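Der Posten 65

Im September, wenn in anderen Firmen die Kastanien auf die Fensterbänke kommen, kam bei Widedico die Tabelle. Sie hatte dieses Jahr eine neue Spalte, »Begründung des Bedarfs«, und Zulmira Antunes, die für die Versuchshalle plante, bestellte und notfalls auch fegte, saß seit dem Mittag davor wie vor einem Formular der Einwanderungsbehörde.

Posten 1 bis 50 waren durch. Kabelbinder, Druckluft, Wartung. Kein Mensch fragt nach Druckluft. Ein Greifer von Zurkora hatte drei Absätze Begründung bekommen, von denen sie zwei nicht verstand, und war ohne Rückfrage genehmigt worden. Abgelehnt war nur der Posten 65. Er lautete: »Diverses Greifgut, 2.330 Euro.«

Halim aus dem Controlling hatte ein einziges Wort danebengeschrieben. Es hieß »Diverses?«, und das Fragezeichen war fett.

»Sie wollen also«, sagte er, als sie um kurz nach vier in seiner Tür stand, »für zweitausenddreihundertdreißig Euro Spielzeug kaufen.«

»Greifgut.«

»Ich habe mir die Anlage angesehen. Auf der zweiten Seite steht eine Kuh.«

»Die Kuh ist klein«, sagte Zulmira.

Halim war kein böser Mensch. Er hatte eine Pflanze, er goss sie, und er war in elf Dienstjahren zu der Überzeugung gelangt, dass sich hinter dem Wort »diverses« in jedem Unternehmen der Welt eine Kaffeemaschine verbirgt. Er drehte den Bildschirm zu ihr. Ob man nicht, fragte er, einen einheitlichen Gegenstand anschaffen könne. Würfel zum Beispiel. Würfel bekomme man mit Mengenrabatt.

»Mit Würfeln kann er es schon.«

»Dann ist das Projekt doch fertig.«

Sie überlegte, ob man einem Mann mit Pflanze in diesem Ton widersprechen durfte, und ging ohne Antwort zurück in die Halle.

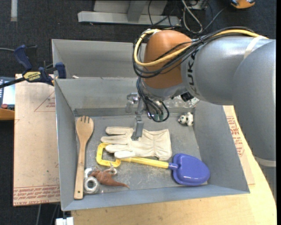

Ein Budget ist eine Erzählung, hatte ihr erster Chef immer gesagt, und wer darin das Wort »diverses« benutzt, hat schlecht erzählt. Zulmira zog sich also einen Hocker an den Tisch und beschloss, den Posten 65 so zu schreiben, dass ein Vorstand ihn verstehen konnte. Der Roboterarm hatte seinerzeit mehr gekostet als ihre Wohnung, und zu dieser Summe hatte es keine einzige Frage gegeben, vermutlich weil man eine Zahl dieser Größe für ein Naturereignis hielt. Jetzt hing sein Greifer über einem Arbeitshandschuh. Der Handschuh lag platt da, die Finger gespreizt, halb auf einer Spielzeugschaufel mit gelbem Griff, und sie dachte, dass in dieser Anordnung mehr Ingenieursarbeit steckte als in allen Würfeln Europas. Wo fängt ein Handschuh an, und wo hört die Schaufel auf? Das wusste sie selbst erst seit dem Kindergarten.

Sie schrieb: »Handschuh. Weich, faltig, ohne verlässliche Form. Repräsentiert die Kundenretoure.« Das gefiel ihr. Sie schrieb: »Schaufel. Lang, glatt, in der Mitte dünn. Repräsentiert den Sonderfall.« Zur Salatgabel fiel ihr lange nichts ein. Schließlich schrieb sie: »Gabel, Holz. Repräsentiert die Gastronomie«, ein Markt, in den Widedico nach eigener Aussage seit Jahren hineinwollte und über den man sonst nur auf der Weihnachtsfeier sprach.

Blieb das rotbraune Tier. Es hatte einen Schwanz und eine Haut wie ein schlecht verputzter Keller, und im Team stritt man seit Monaten, was es darstellte. Die Rechnung des Händlers führte es als »Figur, sortiert«. Sie schrieb: »Unbekanntes Objekt. Repräsentiert das unbekannte Objekt.« Dann las sie den Satz noch einmal und fand ihn den ehrlichsten der ganzen Tabelle.

Um halb sechs schickte sie alles ab und schlug den neuen Titel gleich mit vor: »Referenzkollektiv Fleswood, Ausbaustufe 3«. Fleswood war der Name der Teeküche. Ausbaustufen 1 und 2 hatte es nie gegeben, aber etwas, das schon so weit gediehen war, strich man ungern zusammen.

Halims Antwort kam nach elf Minuten. Er genehmige den Posten. Ihm sei allerdings aufgefallen, dass für ein Referenzkollektiv dieser Stufe 2.330 Euro knapp bemessen seien, und er bitte um Prüfung, ob der Ansatz nicht verdoppelt werden müsse. Außerdem fehle ein Lagerkonzept.

Zulmira legte die Stirn auf die Tischkante. Dann richtete sie sich wieder auf, öffnete eine neue Zeile und tippte: »Posten 66. Schuhkarton.«

Das Feld für die Begründung blinkte.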